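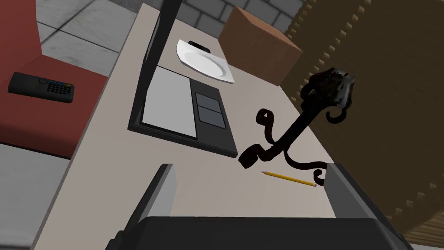

*Simulated view from the wrist of the Pollia cell, with a pencil lying just ahead of the gripper fingers.*

**Trurnari workshop returns picking cell to service after finger refit**

31/07/2018

The Trurnari Technical Centre has returned its Pollia table-top picking cell to service following a refit of the gripper and a full check of the simulated model used to prepare its work. The cell, housed in the Torres building, had been out of use for 13 days.

The work was carried out by the Centre's own workshop staff under the maintenance agreement with Fulix, which supplied the cell and continues to provide its spare parts. Bookings for the second half of the summer programme will go ahead as planned.

The cell consists of a single arm with a two-fingered gripper, a fixed table and a control cabinet. It is used to try out the picking up and setting down of everyday items of mixed shape, and each new task is run on the simulated table before the arm is allowed to attempt it. The practice was adopted when the cell was first installed and has been kept up by every group that has used it.

The fault came to light early in July, when users reported that the gripper was failing to hold thin objects. Larger items such as boxes were being lifted without trouble, but pencils and similar pieces were being dropped or pushed along the table. The same tasks continued to pass in simulation, and for several days the cause was thought to lie in the task programs.

An inspection of the gripper showed that the left finger had worn at its mounting and no longer closed square to the right. At full closure there was a small gap towards the tips, wide enough for a pencil to turn in. The wear was put down to age. The fingers had completed more than 3,000 closing movements beyond the interval at which Fulix advises that the mountings be examined, and the workshop has accepted that the examination should have been made sooner.

Both fingers were replaced, together with the mounting pins and the felt wipers behind them. The palm housing was opened and cleaned, and a small amount of grit was removed from the slide. The drive itself was found to be in good order and was put back without change. One cable was re-routed at the wrist, where it had begun to rub against the clamp.

Attention then turned to the model. The simulated gripper had been drawn from the maker's original figures and took no account of wear, so it went on closing perfectly while the real one did not. Workshop staff have now measured the new fingers in place and entered those measurements in the Pollia software. The finger angle, the height of the palm above the table and the position of the wrist view were all corrected. The largest of these changes was to the wrist view, which had been set slightly too high and made objects in the foreground seem further from the fingers than they were.

The simulated table has also been made more demanding. Earlier versions showed one item at a time on a clear surface. The present layout puts the pencil among a plate, a cardboard box, a flat black device with a screen and a black iron piece with scrolled arms lying on its side. The arm must find a way down to the pencil without touching its neighbours. The iron piece has caused the most difficulty, as its curled arms leave openings which the planning software at first treated as free space.

Objects that are not on the table have been kept in the model as well. A red chair stands beside it with a keypad or remote control on the seat, and the software is expected to leave both alone. In an early run the planner selected the item on the chair as a suitable object to pick and swung the arm out over the edge of the table. The limits of the working area have been redrawn to prevent this, and the same limits have been set in the control cabinet.

Acceptance took place over two days. The pencil task was run 421 times in simulation, with the starting angle of the pencil altered for each run, and the results were used to choose the closing speed and the height at which the fingers stop. The real arm was then put through 100 lifts at that setting. It held the pencil on every lift but one - a miss caused by a pencil that had been set down across the edge of the table mat - and the workshop signed the cell back into use the same afternoon.

A number of changes to routine care come into force at once:

- The finger mountings will be examined at the start of each month and the result written in the cell log.
- Users are to close the empty gripper on the test strip before the first task of the day. If the strip can be pulled out by hand, the cell is not to be used and the workshop should be told.
- Any change of fingers, pins or wipers must be followed by a fresh set of measurements in the Pollia software before tasks are run.
- Solvent cleaner is no longer to be used on the fingers. A dry cloth is sufficient.

The test strips are kept in the drawer below the control cabinet. Further supplies can be had from the workshop counter in the Torres building.

Groups with saved tasks should note that those prepared before the refit will open with a warning. The tasks have not been lost, but they refer to the old finger angle and must be run again on the new model before the arm will accept them. For most tasks this takes a few minutes. Tasks that involve objects thinner than a pencil may need a lower closing height, and the workshop is willing to set this on request.

Fulix has been given a copy of the inspection notes and has taken back the worn parts for examination. The company has agreed to supply a second pair of fingers to be held at Trurnari, so that any future change can be made without waiting for delivery. Most of the time lost on this occasion was spent waiting for the parts to arrive. The fitting and cleaning were finished in a single morning.

A short session on the new daily check will be held at the cell before the next block of bookings opens. Attendance is required for anyone who starts up the arm without a member of the workshop present - including those already trained on the earlier procedure - and places should be requested through the Centre's bookings desk.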